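Open Day Safety Walkthrough, Trimlow Building, Ground Floor
Inspection checklist with comments

Date: 26/02/2026
Inspector: Efraín Marulanda
Host for the visit: Győző Fodor, demonstrations lead
Applies to: lobby, corridor B, demo cells 1 to 3, snack area
Marks used: OK / FIX BEFORE DOORS / WATCH / N/A

Comments are mine unless marked GF. Győző asked for the right of reply this time, after what I wrote about the August open day. He has used it generously.

SECTION A. ARRIVAL AND LOBBY

A1. Front doors open outward freely, not propped with anything. FIX BEFORE DOORS
Propped with a box of Civberg brochures. The box was doing a better job than the brochures ever have, but it has to go. Doors have a hold-open catch. It is at the top. Reach up.
GF: Box moved. I had never looked up.

A2. Sign-in desk staffed, visitor badges ready. OK
Badges for 584 registered visitors, alphabetized by first name. I am told this is friendlier. We will see how friendly it is when all the Michaels arrive on one bus.

A3. Lobby headcount limit posted where the desk can read it. FIX BEFORE DOORS
Posted, in the sense that it was on a wall. The wall is behind the coat rack. Please put it on the desk side.
GF: Done. Also laminated.

A4. Evacuation map current. WATCH
Map still shows the old print room as a print room. It is now demo cell 3. The exit arrows are right, so I am letting it through today. I let it through in August too. Third time I will be less charming.

A5. Floor mats flat, no curled corners. OK
New mats. Very nice mats.

SECTION B. CORRIDOR B

B1. Clear width maintained full length. FIX BEFORE DOORS
Two pallets from Takács, shrink-wrapped, outside the restroom. Győző says they are spare parts for the mobile base. They are also in the way of anyone who needs a restroom.
GF: Pallets went to the loading dock. They will be back Monday, with my apologies in advance.

B2. Tape arrows on floor match the tour route. FIX BEFORE DOORS
They matched last year's route. Anyone following them would have toured the electrical closet.

B3. Emergency lighting tested. OK
Pressed the test button on each fitting. All came on.

B4. Fire extinguishers in place, tags in date. OK
One had a paper hat on it. Removed the hat.
GF: The hat was for the children's group.
EM: The children's group can have the hat. The extinguisher can't.

B5. Wheelchair route checked end to end by pushing a wheelchair along it. OK
Győző pushed, I rode. Smooth except for the threshold strip at cell 2, which has now been screwed down. Recommend every manager here take this ride once a year.

SECTION C. DEMO CELL 1, MOBILE BASE

C1. Perimeter rope up, posts weighted. OK

C2. Bumper stop works on all sides. OK
Tested with a foam block, then with my shin, at the speed it will run for visitors. It stopped both times. The foam block complained less.

C3. Speed limited for public operation. FIX BEFORE DOORS
Was set to the engineering profile. I asked why and got a long answer about how slow the public profile looks. Slow is what I want. Public profile now loaded, and the profile switch is behind a password that I have asked not to be told.
GF: It does look very slow.
EM: Thank you.

C4. Charging station out of visitor reach. OK

C5. Host script includes "please don't step over the rope." WATCH
It does, on page four of the script. Move it to the first sentence. People step over ropes during pages one to three.

C6. Noise level acceptable for conversation. OK
The Tulance promotional video on the big screen is louder than the robot. Turned down. If somebody turns it back up, I will find out, because I'll be able to hear it from the parking lot.

SECTION D. DEMO CELL 2, TABLETOP ARMS

Longest section, as usual, because this is where everybody wants to stand. The running order has the two arms working at a dish rack while the host talks, then a question period, then the next group.

D1. Visitor line marked on floor, beyond full reach of both arms. FIX BEFORE DOORS
Line was there. I asked for both arms to be driven to full stretch toward the public side, and the line turned out to be optimistic. New line taped farther back. The old one has been pulled up, so please stop standing on where it used to be.
GF: The back row will not see the cups.
EM: The back row can have the screen.

D2. Emergency stop within reach of host, and host knows where it is. OK
Asked the host to close her eyes and hit it. Hit it first go. Best result of the morning.

D3. Second emergency stop on visitor side. WATCH
Present and working. It is big and red and at the exact height of a curious eight-year-old. It will be pressed. I don't mind it being pressed. Make sure the host can restart the demo without sighing into the microphone.

D4. Restart after emergency stop needs a deliberate action by staff. OK
Released the button, waited, nothing moved. Pressed reset at the console, arms came back in the slow mode.

D5. Grip force on public setting. OK
Győző offered his own finger for the test. Declined. Used the gauge.

D6. Nothing breakable handled near visitors. WATCH
Győző assures me everything in the cup bin is fine to drop. I have asked for a dustpan in the cell anyway. If the dustpan is never needed, I will be delighted to be wrong and will say so in writing, here, in a font of his choosing.

D7. Cables secured, with enough slack for full movement. WATCH
Watched a full practice run with this one item in mind. Nothing snagged. I would still like somebody to look at the cables between groups, since things shift over a day of running. Put it on the turnaround card next to "wipe table."

D8. Work surface tidy before each group. WATCH
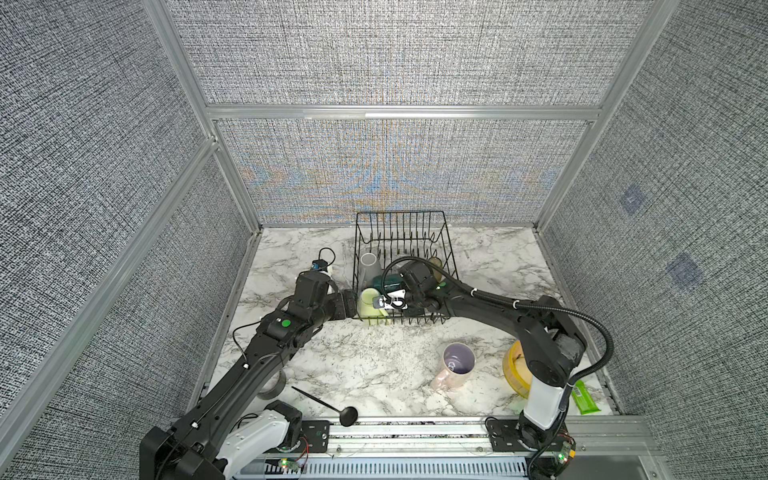

The turnaround card gives the host two minutes between groups, and I timed a turnaround at well over that, mostly spent looking for the card. Fix it to the console. Add a line for personal items and anything edible. The rule in the cells is no food, and it covers staff, hosts, and people who outrank me.
GF: Agreed on food. Card is now on a string.

D9. Host explains what happens when a grasp fails. OK
Not strictly safety, but a surprised crowd moves, and usually forward. The script now says plainly that the arms sometimes miss. I thought that line went over well with the practice audience, which was me and a man delivering water.

D10. Questions held until arms are parked. FIX BEFORE DOORS
In the practice run the host took a question mid-cycle, turned her back to the table, and gave a very good answer. Park first, then answer. The answer will keep.

SECTION E. DEMO CELL 3, HANDS-ON

E1. Age limit sign at entrance. OK

E2. Hair ties and sleeve bands available. OK
A full bowl of each. In August the hair ties were gone by lunch, so there is a refill bag under the desk.

E3. Controllers wiped down between users. OK

E4. Max 10 visitors inside at once. WATCH
The sign says 10. The benches seat more than that, and people believe benches over signs. Take one bench out.
GF: One bench removed. It is in corridor B.
EM: See B1.
GF: It is no longer in corridor B.

E5. First aid kit sealed and complete. FIX BEFORE DOORS
Sealed, yes. Complete, no. The adhesive bandages were missing and in their place was a thank-you note. Restocked from the front office.

SECTION F. SNACK AREA

F1. Hot drinks away from the tour route. OK

F2. Allergy cards on every tray. FIX BEFORE DOORS
One tray was labeled "probably nuts." Caterer has replaced this with an actual list of ingredients.

F3. Trash cans by the exit to the cells. OK
Large ones, with lids. Every sandwich stops there.

F4. Power strips not daisy-chained. FIX BEFORE DOORS
Coffee urn into strip, strip into strip, second strip into an extension cord going under a rug. I took a moment before writing this one down. Urn now has its own wall outlet. Rug has been rolled up and taken away so that it can't tempt anyone.

SECTION G. PEOPLE

G1. All hosts briefed in person. OK
All but one at the morning session. The last was briefed by the elevator and could repeat it back to me.

G2. Radios charged and on the same channel. FIX BEFORE DOORS
Charged, yes. We spent a while calling the lobby and reaching the loading dock. Now matched.

G3. Fire assembly point known to every host. OK
Parking lot, by the Civberg sign. Two hosts said "by the tree." The tree was taken out last year. Corrected.

G4. Incident book at sign-in desk, with a pen. OK
The pen is tied on. I tied it.

RESULT

Every FIX BEFORE DOORS item was closed and rechecked before opening. WATCH items stay with Győző for the day, and I'll walk the floor again at lunch and once more after the last group leaves. Cells 1, 2 and 3 released for visitors.

Carried forward to the next inspection: A4 (map), C5 (script order), D7 (cable look between groups), E4 (benches, and where they go to rest).

Signed: E. Marulanda
Countersigned: G. Fodor, who wishes it recorded that the brochures are better than I make out.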